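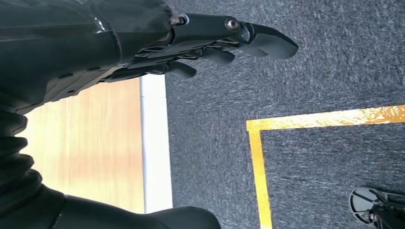

Poonam Semwal asked that this section say plainly which jobs move to the robot and which stay with the packing team, as the first version of the guide left people to work it out at the bench.

Her point is taken, and the list now comes before the set-up steps.

4. Working alongside the Stakport

4.1 Who does what

The Stakport takes over the repeat lifting between the infeed shelf and the packing bench. Staff on the bench keep the following work:

Checking part labels against the order sheet
Packing anything marked fragile or oddly shaped
Clearing faults at the hand
Deciding when to stop the robot

Bench staff no longer need to carry full trays across the aisle. They will spend more of the shift on checks and on the Provar screen, so allow time for this when you draw up the rota. Two people per shift must have finished the fault-clearing training before the robot is used for live orders.

Note: The Stakport does not record how fast each person works. The Provar log shows robot moves, stops and faults only. Supervisors should tell staff this before the first shift.

4.2 Marking the floor

Yellow tape on the floor marks the edge of a work zone. The tape is a reminder to people. The robot does not read it, and crossing it will not stop an arm that is moving.

1. Sweep or vacuum the floor. Tape does not hold well on a dusty carpet.
2. Lay the first strip along the aisle side of the zone.
3. Lay the second strip at a right angle to the first, so that the two meet in a square corner.
4. Press the tape down along its whole length with a hand roller.
5. Carry on until the zone is closed on every side that people can reach.
6. Enter the zone in Provar under Site, then Floor, and save.

Replace any strip when the colour has worn through, even if the rest of it is sound. Wear usually starts on the side where people walk.

4.3 Starting a shift

1. Walk the edge of the zone and check that the aisle is clear.
2. Look over the hand. The finger joints should be free of tape, string and packing film.
3. Check the bellows for splits. Open the folds gently with a fingertip – do not use a tool.
4. Turn the key on the Coppens cabinet to ON and wait 15 seconds.
5. Sign in to Provar with your own name. Do not use the login left by the last shift.
6. Press HOME. The arm moves slowly to its rest position.
7. Run the finger test. Each finger should close and open fully.
8. Press READY and tell the bench that the robot is live.

CAUTION: Keep hands and sleeves away from the gaps between the fingers whenever the cabinet is on. The fingers can close without the arm moving.

4.4 Clearing a fault

1. Press the red stop button on the bench or on the cabinet.
2. Wait for the lamp to turn steady white.
3. Remove the part from the hand. If it will not come free, turn the cabinet key to OFF and try again.
4. Enter the fault in Provar, in your own words.
5. Leave the zone, then reset.

If the same fault comes back twice in a shift, stop using the robot and go back to hand packing. Any trained member of staff can make this decision and does not need a supervisor's approval. The hand packing sheets are kept in the Fluler rack.

4.5 Routine care

Every 300 hours: wipe the arm covers with a damp cloth and check the bolts at the knuckles with the key supplied. Do not overtighten them.

Every 4,000 hours: book a service visit. Plan for one full day of hand packing and put the extra people on the rota beforehand.

Text revised Nov 20, 2021. The spare parts list in section 7 will be updated in December.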